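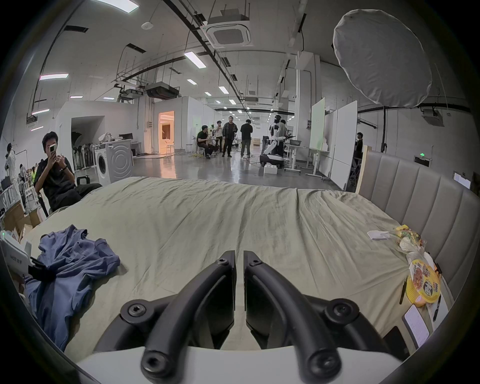 A blue T-shirt on a bed

Fire took the upper floor of the Plukgate apartments in the first week of July, and 29 households left the building with what they could carry. By the following evening, every one of them had a place to sleep.

The arrangements were made by the Didine Fund, a neighborhood charity that until this summer was known mainly for its winter coat drive. Its director, Ashraf Tahiri, was at home in Akness when the first call came in. He opened the parish hall on Mussa Street before midnight and began telephoning families who had offered spare rooms in the past.

“We had a list from the coat drive with names, numbers and who owned a van,” Tahiri said. “It was never meant for this, but it was the list we had.”

Seven families stayed in the hall for the first two nights. The others went to relatives or to host homes, most within walking distance of the children’s summer program. Donations of bedding and clothing arrived faster than they could be sorted, and on 4 Jul 2019 the Fund asked residents to stop bringing bags and to give grocery cards instead. The holiday cookout planned for that afternoon went ahead in the hall parking lot, with the displaced families as guests.

The appeal has raised $3000 to date. The money is paid directly to households in small grants, which may be used for work shoes, prescriptions, bus passes or the replacement of identity papers. No receipts are required for the first grant. Larger requests are reviewed by two members of the Fund, who meet each evening at 5 in the hall kitchen.

The owner of Plukgate has told tenants that the lower floors will be inspected before anyone may return, and has not given a date. The Fund is therefore asking host families whether they can extend their offers through the end of the summer – several have already agreed.

Households with a spare room, or with a van available on short notice, may leave their details at the hall on Mussa Street. Grocery cards are accepted at the same address.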